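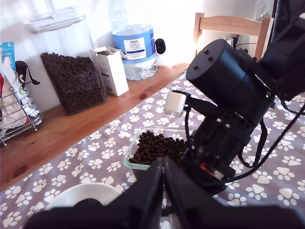

Benoît said the ferry to Saleck had stopped running in July and that I should have asked him before I bought the ticket. I had paid 80 for it.

"They told me it was good all year," I said.

He read the back of it and gave it to me again. There was a bus by way of Andum – 2 hours, if the road was open. My aunt's house had been sold that morning and the keys were in my coat.

"Do they need them today?" he asked.

I said they did. He put on his boots and went out to start the car.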